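Planning software engineer, Wanomar

Wanomar writes the software that sits between a camera on a gripper and a motor that would otherwise do something regrettable. We are looking for one more person to work on motion planning for soft things: cushions, cloths, anything that changes shape when you pick it up and has no respect for a collision model.

The current planner is called Bomeo. It is written in C++ with a Python layer on top, and it was designed by Alaric Okafor, who is still here and can be asked about it. It handles boxes beautifully. Its views on upholstery are less developed. Your first job would be to get its replanning loop to run 30 times a second without quietly dropping the grasp constraints, which it currently does whenever it feels rushed.

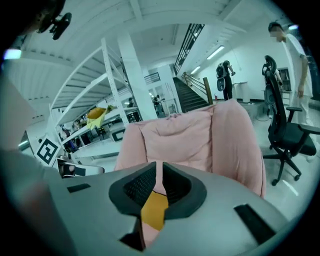

After that you would share Montoya, our replay and logging tool, with Florencia Garrido. Montoya has 21 open issues and one of them is the word "why".

You will need solid C++, enough linear algebra to argue politely, and some experience of code that moves hardware. Perception work is welcome. A doctorate is fine too, and we won't hold it against you.

The contract is for 12 months to begin with, with 29 days' leave. Hours are flexible within reason; Harriet Kapoor decides what reason is. The post is on site, starting in April.

Send a CV and a short note on a bug you are still cross about to Rosalind Dunleavy. Please don't send a cover letter about your passion for synergy. We have one already.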